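第3章 手本を集める

3.1 データは家の中にある

ロボットに物のつかみ方を教えようとするとき、多くの人はまず学習アルゴリズムを思い浮かべます。ネットワークの層をどう重ねるか、損失関数をどう選ぶか。もちろんそれも楽しい話題で、第5章でたっぷり扱います。けれども本章では、その手前にある作業、人間が手本を見せて記録する作業に腰を据えて取り組みましょう。筆者はこの工程がいちばん好きです。

前章で見たように、模倣学習では「何が見えていたか」と「手先がどう動いたか」の組を大量に必要とします。この組をひと続きに並べたものを、本書では「エピソード」と呼びます。つかむ、運ぶ、放す。ひとつの動作の始まりから終わりまでが1エピソードです。

手本の取り方にはいくつかの流儀があります。ロボットアームを遠隔で操縦する方法、アームを直接手で動かす方法、そして人が手持ちのグリッパーを握り、自分の腕で動作を行う方法です。最後の方法ではロボット本体を運ぶ必要がありません。寝室でも台所でも、道具を持って入れば、そこがもう教室になるのです!

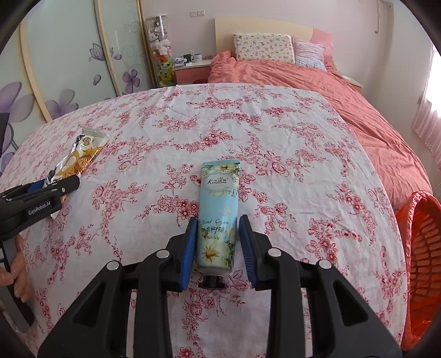 図3.1 手持ちグリッパーによる手本の収集。青いパッドの間にハンドクリームのチューブ、左のグリッパーには包装された菓子。

図3.1の2つの対象物を比べてみてください。チューブは一端が平たくつぶれ、反対の端には硬いキャップがあります。どちら寄りをつかむかで、指の開き幅も、持ち上げたときの傾きも変わってきます。菓子の袋のほうは光をよく反射するので、画像から輪郭を取り出すときに悩みの種になりがちです。花柄の布も見逃せません。無地の台の上だけで集めたデータで学習すると、模様のある背景に置かれた途端に成績が落ちることがあるからです。

では、どれだけ集めればよいのでしょうか。本書を通じて使う演習用データセット「Vonero」は、2,002エピソードからなります。当初の目標は2,000でした。最後の日にダミル・ベゴヴィッチとパヴィトラ・ナイルが1本ずつ余分に録ってしまい、消すのも惜しいのでそのまま残してあります。

もっとも、初めての読者が2,000本を目指す必要はありません。演習3.1では100エピソードから始めます。対象物は3種類、置き方は毎回変えてください。同じ場所、同じ向きで100回くり返した記録よりも、少しずつ条件の違う記録のほうが、学習の材料としてずっと豊かです。

失敗した試行も、すぐには捨てないでください。指が滑った、つかみ直した、といった記録には別の印をつけて保管します。使い道は3.4節で説明します。

3.2 エピソードの区切り方

記録を始める前に決めておくことがあります。どの瞬間を動作の始まりとみなすか、です。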